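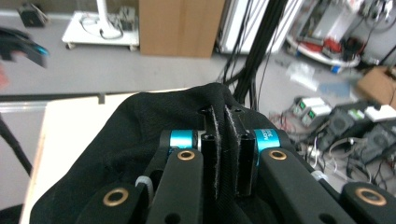

Brekdale Bucket Hat and Horell Wire Stand

Sold as a pair or separately
Colour: black (hat), tan (stand)
Stand height: 257 mm
Stand weight: 387 g
Delivery: £7, either item or both

We don't usually stock hats that come with furniture. The makers' notes for this pair promised that the stand would "preserve the character of the crown", and we've read enough of that sort of thing to be wary. A bucket hat is a soft hat. Its character is that you can sit on it, find it under a car seat in January and put it straight back on. So we went into this one with our arms folded, and have kept them more or less folded since.

The hat first. The Brekdale is plain black, with a soft crown and a wide brim that flares out well clear of the head. There is one small white and black woven label, stitched on low down, with a pale flower sort of logo and lettering so small you'd need to be introduced to the wearer before you could read it. We'd have been happy with no label at all. If you don't like labels you can unpick this one, though we can't take the hat back afterwards.

The supplier calls the fabric "structured". We wouldn't. Take hold of the crown and it bunches up in folds, and it'll do the same in a bag. Some people want a bucket hat that stands up by itself like a flowerpot, and they should buy a stiffer one. We think the softness is the best thing about it.

Black cloth shows lint. Every black hat we've ever sold has done it and this one makes no special effort to be different. Keep a clothes brush by the door. The supplier's leaflet says the weave "resists everyday fluff" and we've left that line off our own listing.
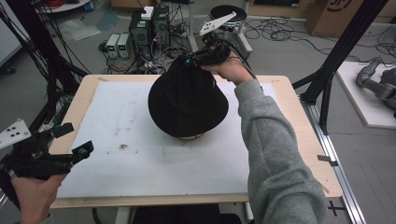 Sizing is where we have more of a grumble. It comes in 2 sizes, and the smaller one is not very small. If you're normally between sizes in a cap, go down. The brim sits lower than you may be used to, which suits some faces and makes others look as though they are hiding from somebody. Try it on indoors with the tags attached before you decide.

Now the stand. The Horell is a tan wire dome made from two crossed arcs that meet a flat ring, all held up on a thin post. That's the whole product. It weighs very little and takes up very little room, and with the hat pulled well down most of it disappears apart from the ring, which may peep out under the brim. You might like the tan against the black. We'd have ordered it in black too if they made one.

Does a soft hat need it? No. A hook will do, or the newel post, or the top of a pile of coats. What the stand does do is keep the brim off the shelf and give the crown something round to rest on, so the hat is less likely to spend the summer folded under the gardening gloves. If you own several hats and like to see them, it's a decent way to do it. If you own one hat and wear it every day, save your money.
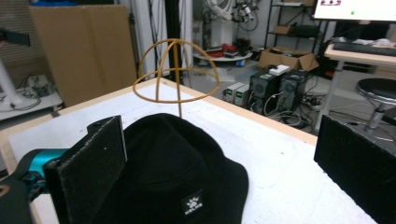
O. Tymoshchuk
Accessories buyer, Triltside

A few things customers have asked before ordering.

Will the stand hold other hats? It should suit most soft hats with a rounded crown. We wouldn't put a heavy felt or a wide straw on it, as the post is thin and the weight would all be up top. Flat caps look silly on it.

Does the hat arrive on the stand? No, they travel separately in the one box. The hat comes folded and will have creases. Push the crown out from inside with your fist and set it over the dome overnight. Some creases may stay, and we can't promise otherwise.

Washing: cool, by hand, and reshape it while damp. Please don't dry it on the stand. The supplier says the finish can take it and would not put that in writing when we asked.

Is the pair cheaper than buying both? Slightly, and you pay delivery once. We still wouldn't buy the stand just to get the saving.

Returns are accepted within 7 days if the hat is unworn and the stand hasn't been bent. It is wire, and it will bend if you lean on it.

Recently viewed
Brekdale Bucket Hat, stiff brim
Horell Wall Hook, single
Clothes brush, long handle
Triltside gift wrap

This shop uses cookies to remember your basket. Accept | Manage settings

Contact us | Delivery and returns | © Triltside | Back to top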